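Teaching by example: an interview with Randi Engebretsen

The demonstration laboratory at Jutberg occupies the ground floor of the former Martens building. Randi Engebretsen has directed its data programme since March, when the Institute decided that the examples used to train its learning systems should be gathered under one roof. She met us on 10th September, shortly after the close of the morning session.

From programme to practice

Ms Engebretsen trained as a production engineer and spent several years at Sotdale before joining the Institute. She describes her present task in plain terms. "We supply examples. A person guides the arm through a task, the arm's movements and the camera views are stored together, and the learning system is later asked to find what those examples have in common. If the examples are poor, the system will learn poor habits, and it will learn them very well."

The current collection, known internally as Tenero, holds 2764 accepted examples. A further 956 have been set aside. Asked whether such a figure troubled her, Ms Engebretsen replied that it did not. "Some were stopped by the operator. Some have a fault in the timing between the cameras and the arm. We keep them all, with a note of the cause. My colleague Ottó Pintér has argued from the beginning that a rejected example should remain open to inspection, and the Institute has accepted his view."

Operators work in pairs and change places after every 24 examples. Maricica Oprea, who leads the operators, introduced the rule in the spring. "People become quick, and then they become careless in small ways," Ms Oprea told us. "They begin to make every movement in the same manner. A system trained on that will manage one manner of doing the task and no other."

The question of variety

Variety was the subject to which both speakers returned most often. The written plan for Tenero lists 63 arrangements of everyday objects, and each is repeated by more than one operator. Ms Engebretsen was careful to separate useful variety from disorder. "The table remains the same. The tape on it remains where it is, so that an arrangement can be set out again by a different person. What we wish to vary is the approach of the hand, the height of the grip and the path taken between other objects."

Cups are included in many of the arrangements. According to Ms Oprea, they are of value to the programme because an operator must plan a path with them in mind. "If you are holding something upright beside an open cup, you have to think about your elbow as well as your fingers. New operators tend to watch only the fingers."

She added that operators are asked to hold a steady pace and to avoid correcting a grip once it has been made. Where a correction is needed, it is kept in the example and marked as such by the second operator.
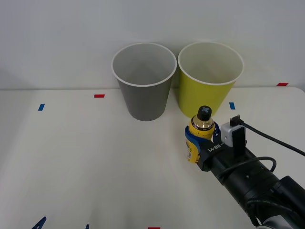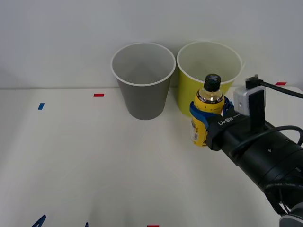

The RB-Y1 arm with a yellow-labelled container in its grip, close to the grey and yellow-green paper cups.

Plans for the coming year

The Institute intends to open part of the collection to outside groups once the written notes have been checked. Sanne Verbruggen is responsible for that work, and Ms Engebretsen declined to name a date on her behalf. "The notes must be readable by someone who has never stood in this room. At present a few of them are not."

She also hopes to add tasks that call for two arms, although the operators will first require further training. Asked what she would change if the programme were to begin again, she answered that she would have settled the wording of the notes before the first example was stored. "We had three words for the same kind of grip. Mr Pintér is still finding them."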